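Search this site... Go

Moving my mother's recipes out of the tin

Filed under: Kitchen, Family stuff, Long projects

OK quick one because I have to be out the door in half an hour. Several people asked how the recipe project is going. Slowly. But going!

Started in March. One tin, 448 cards, three kinds of handwriting, a lot of butter stains. Mom's, my aunt's, and somebody we still can't identify who was very into gelatin. I wanted them typed up before the ink goes. Some of it has gone already. The dumpling card is basically a brown square. 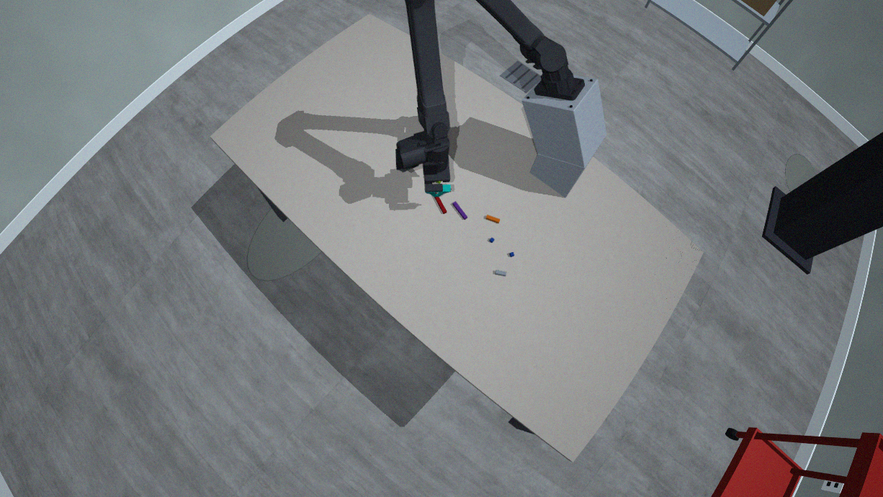
What I'm doing with the measurements

Leaving them alone, mostly. "A teacup of flour" stays a teacup of flour. I did try converting the first batch and got a cake you could stand on. So now I type exactly what the card says, then put my own guess underneath in brackets. Birthe Kjærgaard wrote to say her grandmother's "coffee cup" was way smaller than ours, so thanks Birthe, now I have to redo the rye bread.

Oven temps are worse. Half the cards just say "good oven". Good how?? I've been going with 375 and watching thru the door.

Typing pace is 8 cards on a decent evening. Managed 18 once when it rained and the TV was broken, then didn't touch the tin for two weeks.
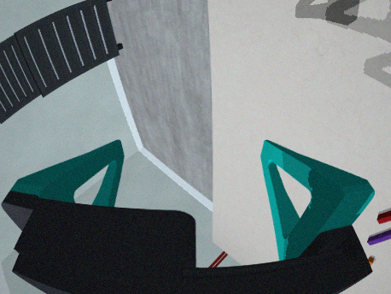
Also the spelling. I'm keeping Mom's spelling, "vinigar" and all. My cousin Joaquín thinks I should fix it. Joaquín has not typed a single card so he gets no vote. Same with the notes in the margins, they all go in. "Too dry." "Ruangrit's party, doubled." "NEVER AGAIN" (that one's a salmon loaf, and I beleive her).

Sorting them

Tried alphabetical, useless, half of them have no title. Tried by season. Now it's just Sweet, Not Sweet, and Pickles. Pickles is enormous.

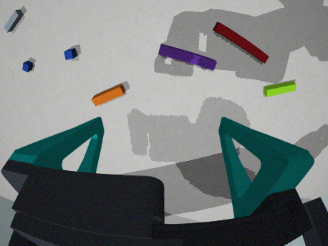
Small blocks, mostly up one end of the table.

Yu-na Sun asked if there'll be a printed version. Maybe? Got one quote back for a small run with spiral binding, 1,673 dollars, and I had to go sit down. Will probably do a plain copy for each of the cousins at the copy shop and call it done. Anyone who has had a family cookbook printed for less, please tell me where. Hardcover not needed. Lies flat on the counter, thats all I want. 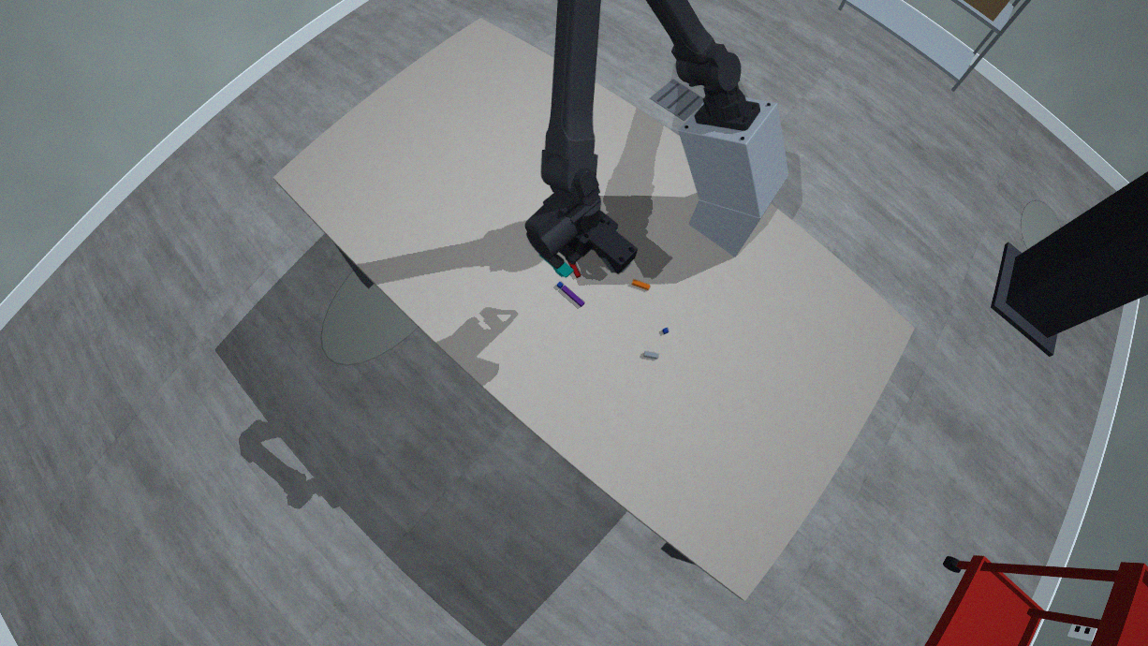 Robot arm over the table, little objects in the middle.

Next up is the cardamom bun card, which has two different amounts of yeast on it, both underlined. Going to bake both and report back. If you have the Skutdale church version, with the almond on top, send it over, I think ours was copied from that one and somebody skipped a line.

OK really have to go.

Last updated: 2025-08-14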